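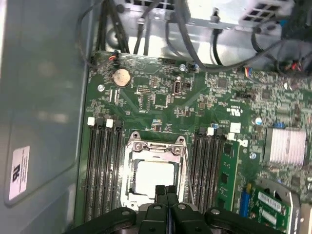 Session 4: Seating a memory module with the gripper

Automation Workshop, second-year practical. Bring the printed wiring sheet and your log book. Session 3 must be signed off before you start.

Purpose

Last time you picked foam blocks off a flat tray. This session uses a real desktop board, still in its case. The task is to take a memory module from the Ditine tray, carry it over the board and press it home in an empty slot. The processor socket is empty and stays empty. Use it as your reference point for the approach, as it is square, bright and easy to find in the wrist camera view.

Before you power up

Check that the desktop machine is unplugged from the mains. Leave the coin cell in its holder. Put on the wrist strap and clip it to bare metal on the case. Tuck back any cable that crosses the slots, and do not pull on the small connectors while you do it.

Set the Wurimari controller to slow mode. The speed limit for this session is 9 mm per second anywhere below the top of the case.

Procedure

1. Home the arm, then load your session 3 program under a new name.

2. Jog the gripper over the socket with the fingers closed. Stop above the retention frame and save this as point A. The fingers must not touch the frame or the load lever.

3. Work out the offset from point A to your target slot. Slots lie on both sides of the socket. Use the left bank. The module already fitted on the right is there for comparison and should not be moved.

4. Open the retention clips on your slot by hand. Keep the arm paused while your hand is in the case.

5. Pick the module from the tray by its short edges. Check the notch against the key in the slot before you lower it.

6. Lower until the force reading changes, then stop. Write down the height.

7. Press in small steps of 2 mm or less. Stop at the limit on your sheet even if the clips have not closed, and call a demonstrator.

8. Open the fingers, raise the arm straight up and return to home.

Run the whole cycle three times. Save the force log from each run in your group folder on Podano.

Common faults

The wide parts of the gripper reach the case wall before the fingers do. Watch them as well as the tips, especially on the outermost slots. If the module tilts, raise it and start again from step 5. Do not try to straighten it in the slot.

To hand in

One page of up to 500 words, with a force plot for your best run and a short account of one that went wrong. Takács, chapter 6, covers contact detection and is worth reading first.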